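Skastwood College Robotics Society
November 2018

The society is pleased to share a progress report on this year's student project. Members and parents have asked for regular news, and a short series of posts seemed the simplest way to provide it. 1/12

The project began in September with 12 students, working in 4 teams. Each team is responsible for one part of a tidying task that must be carried out by two robot arms fixed to a single rail. The full rules are available from the society's desk in the Grosberg Building. 2/12

Noreen Coughlan continues as staff lead. Rafail Nikolaidis, a former member of the society, has joined as technical adviser and attends the evening sessions. We thank both for the time they have given. 3/12

The first half of term was spent on safe working. All students have now passed the short test on start-up, shutdown and the use of the stop button. No student may run the arms without a second person present. This rule applies to senior members as well. 4/12

Students then moved on to recording practice runs. A run is one complete attempt at the task, guided by hand from start to finish, and saved with its camera views. The teams have recorded 2,937 runs to date. Almost 50 of these came from a single open evening, when new members were invited to take a turn. 5/12

The green basket exercise, in the patterned cell: 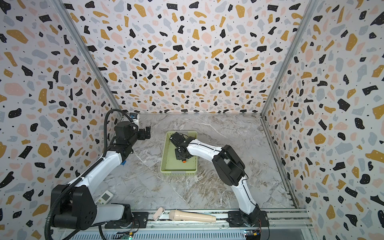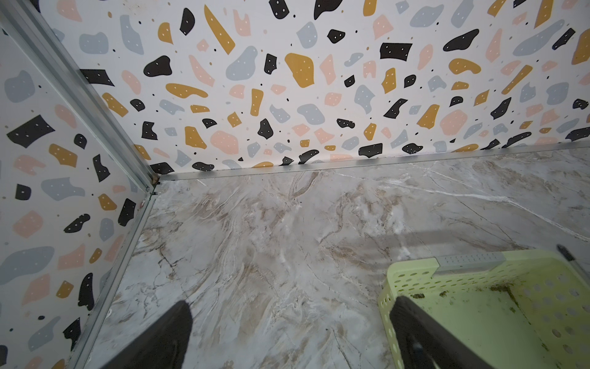
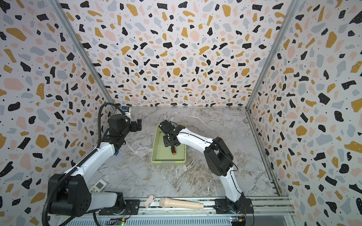
6/12

Tool handling is the subject of the current round, and it has proved the hardest part of the course so far. A long, narrow object may turn as the fingers close, and a grip taken near one end behaves very differently from a grip taken in the middle. For the screwdriver, with its black handle and orange end cap, students are asked to bring the gripper directly above the basket and pause there before going lower. The low sides of the basket leave some room for error, but a hurried approach is marked down all the same. 7/12

Marking is carried out by the students themselves. Each team reviews the runs of another team and records one of three results: complete, partly complete or failed. Where two reviewers disagree, the run is watched again at the weekly meeting. Failed runs are kept and labelled. Ms Coughlan has asked that they be described in plain words, so that a student joining next year can understand what went wrong. 8/12

Several points have come out of these reviews. Students tend to move the arm too quickly when it is far from the object, then correct too sharply when it is close. The wrist camera is helpful for the last part of the movement but gives a poor sense of height, and teams are now asked to check the fixed view as well. The arm that is not in use should be parked well clear before the other begins to move - this has been added to the written procedure. 9/12

The society is grateful to Michailidis for its continued support with spare parts, including two replacement cables delivered at short notice. The Drerkham Fund has agreed to meet the cost of travel to the regional student meeting, where two of our teams will present their work. Details of the travel arrangements will be sent to families directly. 10/12

Next on the programme is the two-arm handover, in which one arm passes an object to the other above the floor of the cell. Teams will prepare their plans on paper first. Mr Nikolaidis will read each plan and return it with comments, and time on the arms will be given to those teams whose plans have been approved. Students who have missed a session should speak to Ms Coughlan about making up the hours. 11/12

A small number of places remain open for the spring term. No earlier experience of programming is needed, although applicants should be able to attend every week. Forms may be collected from the society's desk and should be returned there, signed by a parent or guardian where the student is under 18. Questions about the project may be sent as replies to this thread and will be answered by a member of staff. 12/12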